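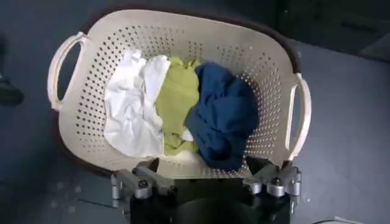
Vikley laundry notes, version 2

578 entries on sorting and folding household cloths, kept at Gesthorpe. Last changed 29 June 2020.

Colour labels were picked by eye, so don't lean on them. One person's lime is another's yellow, and I doubt the "cream" label means much either. "Crumpled" was never defined.

Folding times are in seconds. Anything over 90 looks suspect to me. Entry 100 is a duplicate and still needs removing.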